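Waymarking on the Curnach to Villgate path

Project report, April 2020
Maarten Leemans and Bram Visser

1. Background

The path from Curnach to Villgate is 11 miles long and crosses open moor for most of the middle section. It is popular with day walkers, and the tea room at Villgate keeps a book in which people write comments about their walk. We read the book before choosing a topic. Many of the comments were from walkers who had gone wrong at the same few places. Our project set out to record the waymarks on the path and to find where more are needed.

2. Method

We walked the path twice in October, once in each direction, because a post that is easy to see going north can be hidden by a wall going south. At each junction we noted whether there was a waymark, what state it was in and whether the next one could be seen from it. Grid references were taken with a handheld GPS and checked against the map at home.

We also left a short questionnaire at the tea room and at the bus shelter in Curnach. It asked which way people had walked, whether they carried a map and where, if anywhere, they had lost the path.

3. Results

We recorded 35 junctions. The worst stretch was between Bastbridge and the high point at 1186 feet, where the path leaves the farm track and goes over rough grass. There are 2 stiles close together here and the arrow on the first points between two sheep tracks. Both of us took the wrong one on the northbound walk and had to come back along the wall.

Below the high point the ground is boggy and walkers have spread out to avoid it, so there are several lines to choose from. In mist this would be a serious problem. The stretch down to Villgate is well marked and follows a lane for the last mile.

The questionnaires agreed with this. Most people who lost the path did so above Bastbridge, and most of them were walking north. Having a map made less difference than we expected.

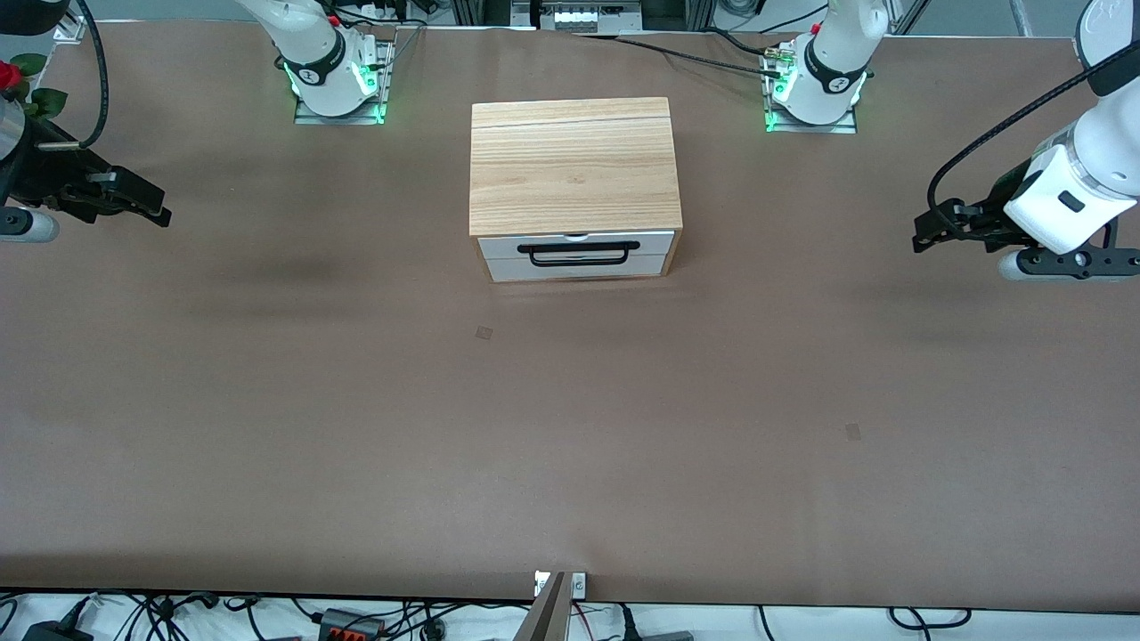 Fig. 1. Small wooden box with a white drawer front and black handle.

4. Recommendations

A new post should be put in beyond the second stile at Bastbridge, with a taller one on the skyline. The arrow on the first stile should be turned. We do not suggest any new posts on the lane into Villgate.

5. Limits of the work

Both walks were done in clear weather. The questionnaires only reached people who stopped at one end or the other, so anyone who gave up half way is missing. We would have liked to repeat the survey in winter.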